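Ritva Hyvönen
Composer and sound artist
Born in Darnirstead

Ritva Hyvönen is a composer, organist, and sound artist. Her work combines pipe organ, recorded speech, and slowly changing electronic tones. She is best known for Sulum, a cycle of 20 short pieces for organ and tape.

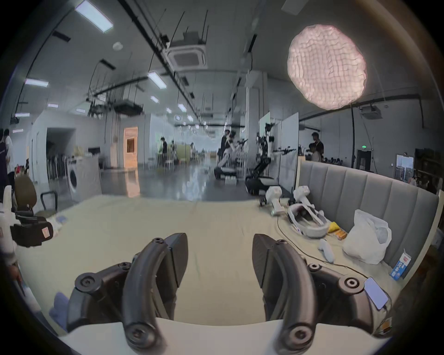

Lahtinen objected that "cycle" is the wrong word, as the score allows the pieces to be played in any order and on separate days.

Early work
Hyvönen studied organ and counterpoint before turning to tape music. Her first released recording, Trekia, lasts 51 minutes and uses five organ pipes tuned slightly apart. The beating between the pipes sets the tempo.

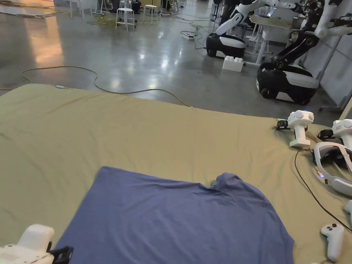

One listener wrote that the second half of Trekia is too quiet for home speakers and should be heard in a large room.

Technique
Most scores give durations in seconds and leave the choice of stops to the player. Speech is cut into single syllables and played back at the pitch of the nearest organ tone. Hyvönen keeps a catalog of about 3000 such cuts, sorted by vowel.
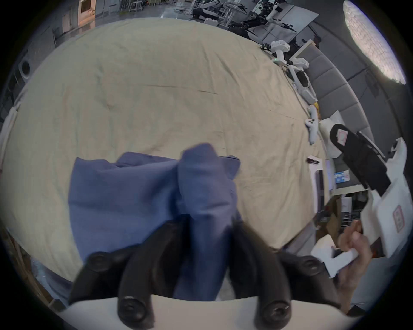
Gripper pinching blue cloth

Performances of Sulum require one organist and one tape operator. The tape part was revised in April, with longer silences between sections. Both versions remain in use. The revised score moves the pedal entry in the final piece to the opening bar and drops the optional voice part. 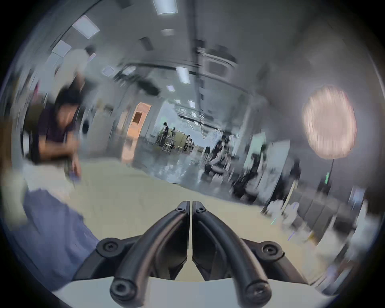
Gripper with two curved black fingers.

Selected works
Trekia, for five pipes
Sulum, for organ and tape

Last edited 2022-06-01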